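Vormachen ist eine Messung

Wer einem Roboter eine Aufgabe per Handgreifer oder Fernsteuerung beibringt, spricht gern von »natürlichem« Lernen. Der Begriff verdeckt, worum es geht: Eine Demonstration ist eine Messreihe, und sie gehört wie eine Messreihe behandelt. Ich halte das für die am stärksten vernachlässigte Einsicht in diesem Gebiet.

Bei Tratlow haben wir im September denselben Greifvorgang auf zwei Wegen aufgezeichnet. Fengying Zeng führte den Handgreifer, Ojārs Šimkus steuerte den Arm aus der Ferne. Je 60 Durchgänge, gleiche Objekte, gleiche Ausgangslage. Mit dem Handgreifer kamen wir deutlich schneller voran. Die ferngesteuerten Bahnen waren langsamer und enthielten Pausen, lagen dafür vollständig im Arbeitsraum des Arms. Drei der handgeführten Bahnen hätte er gar nicht nachfahren können.

Daraus folgt kein Urteil gegen den Handgreifer. Es folgt, dass die Kalibrierung in denselben Arbeitsschritt gehört wie die Aufnahme. Kameralage, Zeitversatz und Öffnungsweite des Greifers müssen vor der Serie feststehen und nach ihr erneut geprüft werden. Eine einmalige Kalibrierung zu Projektbeginn, wie sie vielerorts üblich ist, reicht nicht.
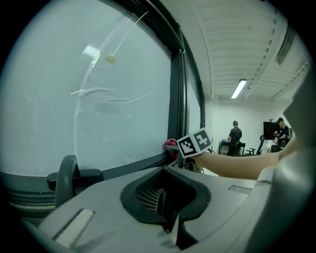

Handgreifer am Fenster, in Bildmitte ein von Hand gehaltener Würfel mit Markermustern auf den Seitenflächen.

Tímea Illés hat gegen diese Position eingewandt, der Aufwand stehe in keinem Verhältnis zum Nutzen; ein ausreichend großer Datensatz mittle die Fehler heraus. Für zufällige Fehler trifft das zu. Ein konstanter Zeitversatz zwischen Bild und Greiferstellung ist aber systematisch und bleibt bei 2336 Demonstrationen derselbe wie bei 60. Das Modell lernt ihn mit, und der Greifer schließt dann zuverlässig zu früh.

Schwerer wiegt ein anderer Einwand: Strenge Protokolle machen die Bedienenden steif. Wer auf jede Vorgabe achtet, bewegt sich anders als jemand, der einfach ein Tuch aufhebt. Das habe ich in unseren Aufnahmen ebenfalls gesehen, und eine saubere Lösung kenne ich nicht. Wir trennen inzwischen die Rollen – eine Person führt, eine zweite prüft und protokolliert. Das kostet Personal, und bei kleinen Gruppen wird genau daran gespart.

Verzichtbar ist dagegen die verbreitete Praxis, misslungene Durchgänge sofort zu löschen. Ein Fehlgriff mit anschließender Korrektur enthält Zustände, die in den glatten Bahnen nie vorkommen. Man sollte ihn kennzeichnen und behalten. Über die Verwendung im Training lässt sich später entscheiden, über gelöschte Daten nicht mehr.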